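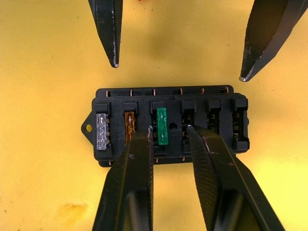 Patside publishes second draft of guidance for two-arm bench cells

Patside has released version 2 of its draft guidance on the operation of two-arm robot cells used for small-part insertion and removal. The text covers benches at which both arms work within the same reach, typically with one holding a housing and the other placing or withdrawing a component. It is open for comment until the end of March.

The first version drew 152 comments. Most concerned three clauses: the distance at which two grippers are treated as sharing a workspace, the way gripping force is declared, and the state in which the cell must be left when a task is interrupted. All three have been rewritten.

The guidance is voluntary. It does not replace a risk assessment or any legal duty on the operator of the machine, and it contains no test method for certification. Patside describes it as a set of working rules for people who set up, run and supervise such cells, including those in which the arms are guided remotely by an operator for part of the time.

Shared workspace

Version 1 asked that the two grippers be kept apart by a fixed clearance at all times except during a declared handover. Respondents pointed out that this could not be met in fuse work. A blade fuse is short, the slots stand close together, and the holding gripper has to grip the housing near the place where the other is working if the housing is not to tip.

The fixed clearance has been dropped. In its place the draft defines a shared zone, which the user draws on the bench plan before the first run. Inside the zone only one arm may move at more than creep speed. The other must be stationary or moving at creep speed, and the controller has to log which of the two is in which condition. If both arms request full speed inside the zone, both stop. The draft does not set a value for creep speed, but the value chosen must be written on the cell sheet and may not be changed during a shift.

Where the fingers of the two grippers approach each other end to end, the user must also declare a meeting point. This is the position at which contact between fingers is most likely, and it is the position at which the collision response has to be checked. A check carried out with the arms extended away from each other is no longer accepted.
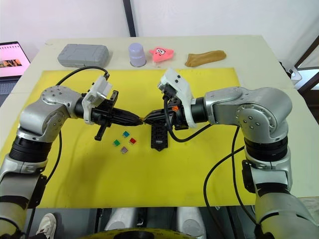

The check itself is short. Each arm is driven towards the meeting point at creep speed, first alone and then with the other already in place, and the stopping position is recorded. It is repeated after any change of finger, after a camera mount has been removed and refitted, and whenever an arm has been re-zeroed. Symonenko, which tried the procedure on its own benches before publication, reported that most of the time went on writing down the results, and the record form has been cut to one side of paper.

Force and fingers

Gripping force is now to be declared at the fingertip and no longer at the drive. The change was requested by several users who had found that the same drive setting gave different results with tapered and with broad fingers. The declared figure must be accompanied by the finger type, the condition of the gripping face and the part for which the setting was made.

Serrated faces are dealt with separately. They hold moulded housings well but can mark softer plastics, and the draft asks that any part gripped by a serrated face on a visible or sealing surface be inspected by eye before it is returned to stock. Fingers with worn or chipped tips may be kept in use on housings. They may not be used on the terminals of a part, or anywhere within a connector cavity.

For blade fuses the draft recommends gripping the plastic body across its width, square to the blades, with no twisting during withdrawal. A fuse that has been regripped more than once in the same cycle is to be set down on the bench and picked afresh. Parts set down in this way should lie clear of one another, with enough space for a finger on either side, and should not be placed beneath the housing.

Colour is not to be relied upon as the only means of identification. Lighting above a coloured bench surface can shift the appearance of translucent plastics, and the draft therefore requires a second check, either by reading the rating or by electrical test, before any fuse handled in a cell is fitted to a vehicle. 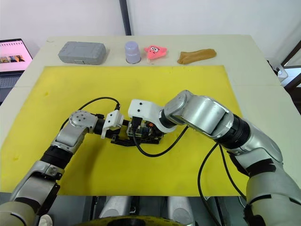
Both arms over the mat, end effectors close together near the centre.

Cables

A new section deals with cables at the wrist. Version 1 mentioned them only in a note. The draft now states that a cable may form a free loop between the wrist and a camera or gripper, provided that the loop cannot pass between the fingers in any position the task requires. A cable that touches the bench must be able to slide without pulling at its connector. Where it crosses the shared zone, the route is to be drawn on the bench plan together with the furthest position to which it can swing.

Connectors are to be inspected at the start of each shift. Exposed circuit boards at the end effector are permitted on development benches only, and then only where the gripper cannot pick up loose metal parts. On production benches they must be covered.

The section was drafted after a review of stoppage records collected under the name Ovar. The records cover 3918 cycles, of which 79 ended in an unplanned stop. Patside has not published a full breakdown and says that the benches were too different in layout for the causes to be compared directly. It does state that cable snags were entered under several headings, including "gripper fault" and "operator stop", and that the new record form gives them a heading of their own.

Interrupted tasks

The clause on interruption has been the most heavily revised. Under version 1, an interrupted cell was to open both grippers and withdraw. Commenters objected that this would drop a housing that was being held above the bench, and could leave a part half seated with nothing supporting it.

The new clause distinguishes between a hold and a release. On a hold, both arms stop with their grippers as they are, and the operator is told which gripper is loaded. On a release, the holding arm lowers the housing to the bench before opening, and the working arm opens first. An emergency stop is unaffected by either and takes priority over both. If the state of a gripper is unknown, it is to be treated as loaded.

A part that was being inserted at the moment of interruption must not be pushed home by hand while either arm is powered. It is to be withdrawn, inspected and started again from the bench. The same applies to a part left leaning in its slot.

Restarting requires a person at the bench. Remote operators may request a restart but may not confirm it, and the person who confirms it must be able to see both grippers and the whole of the shared zone from where they stand. A camera at the wrist or above the bench does not satisfy this requirement, although it may be used in addition.

Skarphéðinn Laxdal, who edited the section for Patside, said the hold state would add time to some cycles. "We accepted that. A cell that has let go of the part in the wrong order takes longer to put right, and the record afterwards is usually poor," he said. 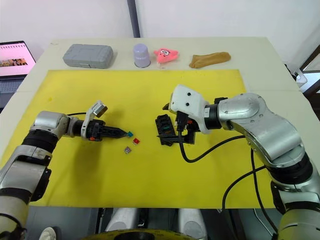
Halima Ekwueme said the order of release was sensible for a housing held just above the bench but did not go far enough where the housing was already partly filled. In her view the draft should require the filled slots to be checked again after any release, "even a gentle one", and the result entered against the cycle. She also asked that loose fuses lying in the shared zone be removed before a restart, as the present wording covers the gripped parts only.

Patside has accepted the second point in principle and will propose wording with the final text. The first has been entered as a comment and will be considered with the others.

Records and supervision

The cell sheet, bench plan and meeting-point record are to be kept together at the bench. Where recordings are made from wrist or overhead cameras, the draft asks that the time shown on each be checked against the controller at the start of the session. Recordings used to investigate a stop should include the period before the stop as well as the stop itself. No retention period is given, and users are referred to their own site rules.

One person may supervise more than one cell, but not while confirming a restart. Training is described by content and not by hours. It includes recognising a loaded gripper, carrying out the meeting-point check, and making a cell safe from the hold state without moving the arms by hand.

Two matters have been left for a later version. One is the use of learned control, in which the path of each arm is not fixed beforehand and may differ between cycles. For the present the draft applies the shared-zone rule to such cells without alteration, and requires that the speed limit be enforced outside the learned software. The other is the Rotow annex on changing fingers automatically — it was circulated with version 1 and has been withdrawn for correction.

Comments should cite the clause number and, where a change is requested, give the proposed wording. Bench plans may be attached. Comments on the withdrawn annex will be held over until it is reissued.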